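Standards > Shared Workrooms > Hand-Held Gripper Recording: Frequently Asked Questions

Hand-Held Gripper Recording: Frequently Asked Questions

18 shares | 2 comments

These answers accompany the Kondcombe Rules for Shared Workrooms. They apply to all staff, students and contractors who record tasks with hand-held grippers at the Nerside and Serside sites. Where an answer differs from a local notice posted in a room, the stricter of the two applies until the standards office has ruled on the matter.

Who may record in a shared workroom?

Any person who has completed the room induction and the gripper briefing. The two are separate. The induction covers exits, power and the arm stop procedure for that room. The briefing covers handling, calibration and storage of the gripper itself. A person who has completed only one of them may observe but may not operate equipment.

Persons transferring from Nerside to Serside must repeat the induction. The briefing carries over.

May two people record at the same time?

Yes, provided that each has a separate work area and that both have been entered on the room sheet. Before starting, the operators must agree on who will work at which table and which way each will face. An operator who needs to cross into another's work area must say so and wait for a reply. Eye contact alone is not accepted as a reply, as a person guiding a gripper is usually looking at its jaws.

Does a robot arm in the room have to be switched off?

An arm may remain mounted in a room used for hand-held recording. It must be in its rest position with motion disabled, and the room sheet must say so. If arm work and hand-held work are planned for the same session, the arm operator is in charge of the room and may halt all activity at any time.

Marker boards attached to an arm should be left in place. Removing a board makes the last calibration void, and the full procedure in Rule 27 must then be carried out before the arm is used again.

How should a work area be arranged before recording?

The operator should be able to walk the whole length of the table without stepping over anything. Chairs that are not in use are to be pushed in or moved to the wall. Objects that form part of the task should be set out before the gripper is picked up, and objects that do not should be left where an arm or sleeve will not catch them.
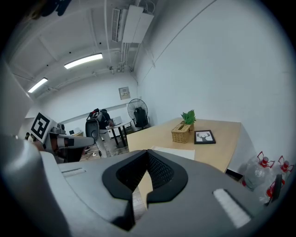 Ordinary furnishings need not be removed. Earlier versions of these rules asked for bare tables and plain walls, and several groups spent more time clearing rooms than recording in them. The present version allows household and office items to remain, so long as they are stable and unbreakable in normal use. Glass items, open drinks and anything with a blade must be listed on the task sheet and approved in advance.

Where may power strips and cables be placed?

Power strips may be placed on the floor only where the operator does not need to walk during the task. A cable that must cross a walking route is to be covered along its full width. Strips may not be linked to one another. Water containers are to be kept closed and well away from any strip, and they may not be stored on a shelf above equipment.

Are fans and air conditioners permitted during recording?

Yes. Pedestal fans must stand with their base flat on the floor and the cable routed behind them. If a task involves paper, thin plastic or fabric, the fan should be turned away from the table. The setting of the air conditioner is a matter for those present, but it should not be changed between repetitions of a task that uses light materials.

What are the rules on privacy?

Gripper cameras have a wide view and record much of the room, including people who are not taking part. For this reason the following applies:

Everyone in the room must be told before recording begins.
A person who does not wish to be recorded may ask for a delay and need not give a reason.
Screens showing mail, personnel records or passwords must be turned off or covered.
Name badges are to be removed by operators and by anyone working within the room.
Visitors may be present only if they have signed the consent form kept at the front desk.

If a person enters without having been told, the operator must stop and mark the recording. The session lead decides whether it is kept.

How long may an operator work without a break?

Operators must set the gripper down and rest for the period stated on the task sheet. No operator may complete more than 100 repetitions in one session, whatever the length of the task. Pain or numbness in the hand or wrist is to be reported the same day. Reports of this kind are not counted against an operator in any review.

What must be checked on the gripper itself?

Before each session, the operator checks that the jaws open and close freely, that the contact surfaces are clean and firmly attached, and that the camera cover is free of marks. Only a dry lint-free cloth may be used on the cover. Units with worn contact surfaces must be tagged and returned to the equipment cupboard. They may not be repaired with household tape or glue.

May a gripper be lent to another group?

Loans within one site are recorded in the equipment log. Loans between Nerside and Serside require approval from both room leads. Units supplied under the Schmieder agreement may not leave the site to which they were issued.

Are rooms available on Sunday?

Rooms are closed to recording on Sunday unless a second inducted person is present for the entire session. Working alone with a powered arm is prohibited on every day of the week.

What happens if a rule is broken?

The first step is a conversation with the room lead. A repeated or serious breach leads to suspension of room access until the briefing has been taken again. Recordings made during a breach of the privacy rules are deleted, including those in which no person can be recognized.

When will these answers be revised?

The next revision is planned for August. Proposed changes should be sent in writing to the standards office with the number of the rule concerned. Proposals received after the revision has opened will be held for the following one.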